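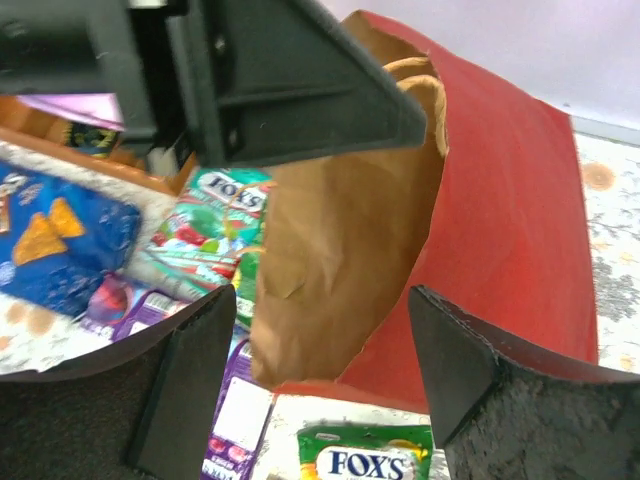 A brown paper bag kept inside a red one, with sweets and snacks next to them.

Keep the bag

By Octavio Taipe

In my mother's kitchen there was a drawer only for bags. When I moved to this country I started my own, and for many years my friends laughed at it. I want to defend the drawer.

A paper bag with handles is a well made thing. Somebody folded it, glued the bottom and twisted the handles so that they do not cut your fingers. Then we carry a packet of Fox's and a box of chips home in it, for maybe ten minutes, and we throw it away. I find this a little rude to the bag.

My neighbor Ga-eun Kong does not agree with me. She says that a saved bag is only garbage that is waiting, and that people like me live with full closets and feel good about it. She is partly right. Last August I emptied my drawer on the floor and found 79 bags. Many were from Vollwood, the grocery on our corner, and I had not used most of them even once. That was not saving, it was only collecting.

So I made a rule for myself. I keep one strong bag and put the softer ones inside it, folded or not. When the strong bag is full, nothing more comes in until something goes out. For going out there are many ways. When I visit somebody I bring the sweets in a bag and I leave the bag there. When my niece Uta comes, she goes home with snacks for the whole bus ride. A wrinkled bag holds candy as well as a smooth one, and I have never met a guest who refused chocolate for this reason.

Some people will say that I should buy one cloth bag and forget the paper. I own a cloth bag. It is usually at home when I am at the store, and I think many readers have the same problem. Until we all become better at remembering, the paper bags will keep coming into our houses, and we should at least give them a second trip.

Vollwood now charges 30 cents for a paper bag. I was angry for one week, and then I saw customers in the line taking old bags out of their pockets, with the folds still in them. I would like the price to stay. Ga-eun still thinks I should recycle everything on the same day, but she took two bags from me last month and she has not returned them.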